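Home | Kitchens | Wooden toys | Outdoor | Reviews | About

Bristley play kitchen: our long review

I have put together a lot of flat-packed toys over the years, and most of them I was glad to see the back of. The Bristley is different. I like it so much that I have started making excuses to go and move the pot around myself, and I'm a grown woman with a real stove ten feet away.

Let's start with the worst part, which is putting it together. The box has 37 screws in it, in three sizes, and the bags aren't labeled. Two of the sizes look the same until you hold them side by side. I began on a Sunday after lunch and finished when it was getting dark, with one break for coffee and one for sulking. If you can borrow a second pair of hands for the back wall, do it! Holding that up with your knee while you look for the right screw is no fun at all.

Once it's up, though, it doesn't wobble. I leaned on the counter with most of my weight and it just stood there. My nephew hangs off the front of it like a little monkey and so far nothing has come loose.

What won me over is how much it looks like a kitchen somebody would want to cook in. The white counter and the white subway tile behind it (gray grout lines and everything) are so much nicer than the pink and purple sets we had before. The cooktop is black with red burners drawn on it and two little red knobs on the control panel. They're only printed, so if your child lives for turning things and hearing a click, you should know that before you buy. Mine complained for a day and then started making the clicking noise with her mouth, which she does very well.

The sink is set down into the counter, so it holds things. We have had buttons in there, dry pasta, and a family of plastic frogs. I said no to water and I'm sticking to it. The gray faucet curves up high enough to get a pot under, and that has been the favorite spot from day one.

We use Stestedero pots with it, the stainless-steel ones, and they're a great match. They have a proper weight when you pick them up and they make a wonderful racket. Fingerprints show on them right away, so a soft cloth nearby is handy if that sort of thing bothers you. It bothers me.

Food is up to you. A plastic carrot is always nice to have, but plain toy blocks get cooked just as often at our house. Green is spinach, yellow is butter or cheese depending on the recipe, and last week there was a soup made of nothing else. 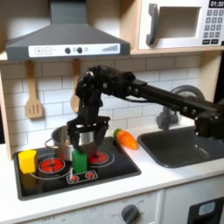

Radoslava Gajdoš wrote in to say she's had hers since May and agrees on nearly everything, but she found the counter stains if you leave felt-tip on it overnight. Baking soda on a damp rag got most of it off. She also swapped the screws in the back wall for slightly longer ones and wishes she'd done it at the start.

I haven't tried longer screws, and I'd measure twice before doing it, but the baking soda tip is going on my list. For marks from crayons I've been using a plain eraser, and it works fine on the counter. I wouldn't rub hard on the printed burners.

A few loose ends. The hooks are sold separately, which annoyed me. The feet can be raised a little if your floor slopes like ours. The smaller Talter kitchen costs less and goes together faster, and if you're short on space it's a good buy, but there's less room to cook on and two kids will be elbowing each other by the second pancake. With the Bristley they can both get at the counter, and most afternoons they do.

We use cookies to remember your settings. Accept | Manage

Contact | Privacy | © Šťastný Toy Reviews | Back to top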